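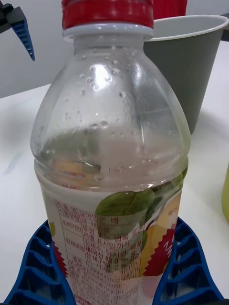

Korean pear drink, cap on. Droplets around the neck, ingredients on the left of the label.

Do the beads inside a sealed juice bottle mean it's off?

Posted by Ruba Hattar

I bought a case of these from the Boltham market for a family lunch on Wednesday, and my brother-in-law won't touch them. He says droplets on the inside of the plastic, up by the neck, mean the drink has "started to turn." I don't buy it. He says this kind of thing about yogurt too. But I can't read Korean, and I'd like something better than a hunch before I pour it for kids. The liquid is very pale, close to clear. Is that normal for pear? And is there a date on the label I should be looking for?

Femi Adeleke

Your brother-in-law is guessing. Water evaporates off the drink and settles on the plastic above it whenever the bottle warms up and cools down again. I'd see it on plain water. It tells you nothing about spoilage either way, so don't take it as a good sign either.

The heading 소비기한 in the left column of the panel is the use-by date, and if the date isn't next to it, look on the cap or the bottle itself. 원재료명 is the ingredients. 배 is pear. I can make out 16.7% and 33% in the ingredient lines, but I wouldn't assume either one is how much pear you're getting. A strong concentrate watered down can be written up in ways that sound generous.
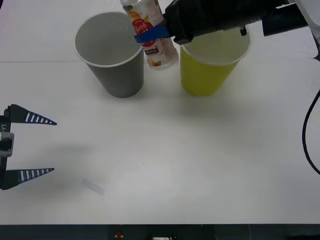
For serving, paper cups are fine, and I'd use two colors like gray and lime green if you have one kid who wants it diluted and one who doesn't. Pour a little first and smell it. Throw it out if it fizzes when it isn't meant to, if the bottle has swollen, or if the ring under the cap was already broken when you got it. Pale is normal for a lot of pear drinks.

gretov19

had 3 of these last September, no problems. tasted like sugar water if you ask me. put them in the fridge first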